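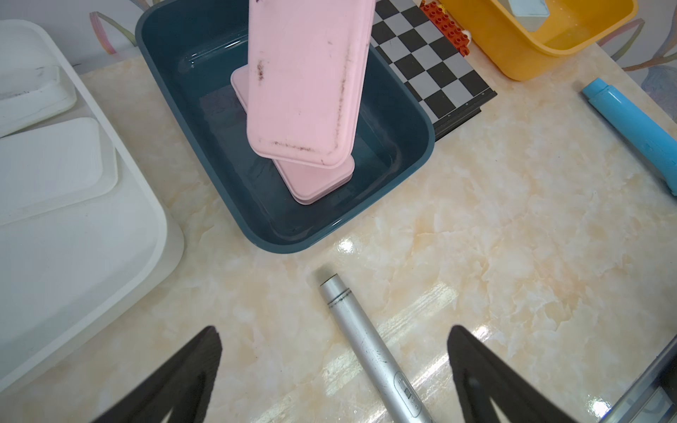
Nest Maddocks

On Thursday I finally washed all the small plastic things which were collecting in our kitchen drawer since November. Lids, little trays, two pink cases. I always say to myself that I will do them together with the dishes, and then I do only the dishes.

My method is simple and I learned it from my aunt. I take the dark teal basin, put it on the counter and pour in only a little water. For small things you don't need a full basin. The pink cases go first. Brown dirt on pink silicone looks terrible, but it is not so difficult as it looks. I let them lie for 11 minutes with a few drops of dish soap, then I rub the corners with an old toothbrush.

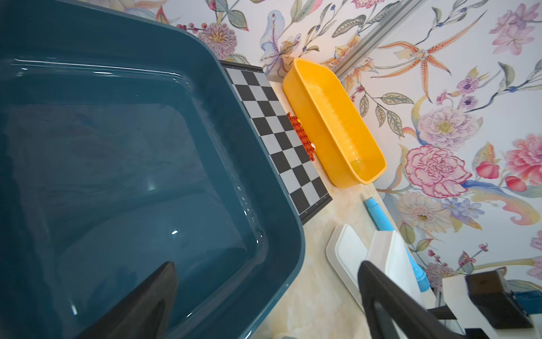

The white things are another story. On white you see every gray mark, and some marks don't want to leave. Thomas told me to use baking soda, mixed with water until it is like a thick cream. I tried this on one lid last month and it became better, but not perfect. I decided that I can live with it.

I have also the yellow basin, smaller, which I bought in Tunley on the same day as the big one. It is useful to have two, so the clean things don't go back in the dirty water. For a long time I had only one and I was changing the water again and again. 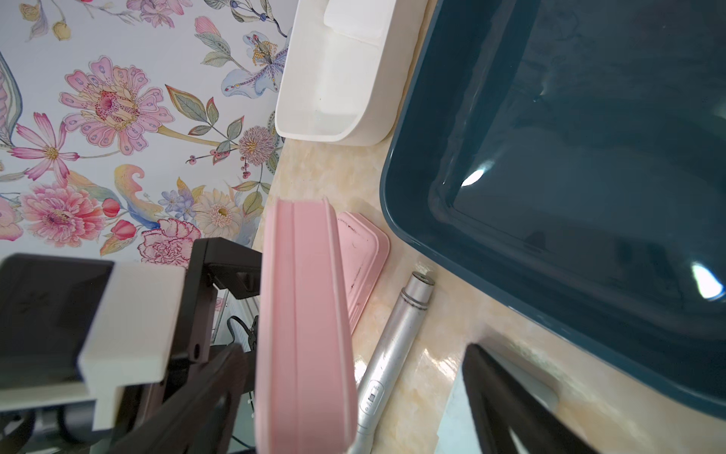
One thing I must be careful about is splashing. The flowered wallpaper comes very near to the counter, and I love it too much to spoil it. My mother-in-law thinks it has too many flowers – I think it could have even more. So I move slowly and I never shake anything dry over there.

Next week I want to do the drawer itself. It needs new paper on the bottom, and I still have half a roll somewhere.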